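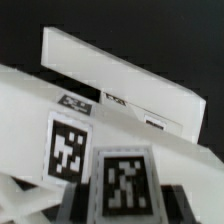 Čestmír Říha wrote to me after my February post on pose tracking and wanted to know why I hadn't looked at Woltuveo yet. His point was that if you're already printing tags and sticking them on parts, you might as well use a tool that remembers which tag belongs to which part, and stop keeping that list in a text file on your desktop. Ouch. I do keep that list in a text file on my desktop.

So I gave in and tried it (version two, the paid one, 150 dollars for a single seat) and I've been using it on furniture-style assembly with white printed parts, a tag or several on each one. I have opinions!

Home | Reviews | Software | Hardware | About

Print this page | E-mail this to a friend

What Woltuveo does is pretty simple to explain. You feed it the part models, tell it where each tag sits, and it takes the camera streams and hands your planner one pose per part. It mixes the wrist view and the fixed view together, so when one camera loses a tag the other one fills in. My old setup was Hrnčiar, which is free and which I still like a lot, but Hrnčiar treats every tag as its own little island. Put four tags on one part and you get four answers that don't quite agree, and then it's your job to argue with them.

Setup took me an evening. The installer is fine. The part editor is less fine – you type tag positions in by hand, in millimeters, and there's no undo. I swapped two tag numbers on one part and spent ages blaming the calibration before I spotted it. A simple warning ("hey, these two faces can't both be pointing up") would have saved me a pot of coffee.
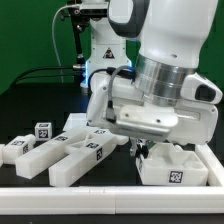

Once the parts are in, though, wow. The live view draws a little outline over every part it believes in, green for sure and yellow for maybe, and the planner hook lets you say "don't go near anything yellow." I love that. With Hrnčiar I had to write that check myself, and I wrote it badly. My planner is still Gasell, which talks to Woltuveo through a small bridge that comes in the box. The bridge worked on the first try, which I can't say for most things with the word bridge in them.

Speed is good too. I logged 475 pose updates on a long run and went through them afterward with the arm's joint log next to them. Of those, 46 were flagged yellow, and nearly all of the yellow ones came while the wrist was moving fast. That's the weak spot, really. A tag that's smeared across the picture can't be read, and Woltuveo's answer is to hold the last good pose for 2000 milliseconds before it gives up. Two seconds is a long time if somebody has nudged the part! You can shorten the hold, but the setting lives in a config file and isn't mentioned in the manual (I found it by searching the folder for the word "hold").

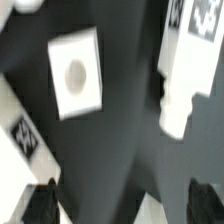

I ended up cutting the hold way down and adding a short pause before each grasp, so the wrist settles and the tracker gets a clean look. It costs a bit of time per pick and I don't mind. There's supposed to be a mode that does this for you, slowing the arm whenever too many parts go yellow, but on my machine it made Gasell replan over and over until I switched it off. Support told me it's a known problem and asked for my logs. They were friendly and they wrote back the same day, so points for that.

A few smaller gripes. Playback only runs forward. You can't rename a camera after you've added it, so one of mine is called "test2" forever. And the log files are huge, and there's no way to save just the poses without the video.

I also had a quick go with Plultitz, the one that skips tags completely and works from the part shapes. It's clever and I want it to be good, but plain white parts gave it a hard time on my bench, and it flipped the symmetric ones end for end. I'll give it another shot when the next release is out.

Would I buy Woltuveo again? Yes, if you have parts with several tags each and more than one camera. With one camera and one tag per part, stay with Hrnčiar and keep your money. I've moved my tag list over and I'm keeping the text file as a backup for now.

Posted 20 Mar 2024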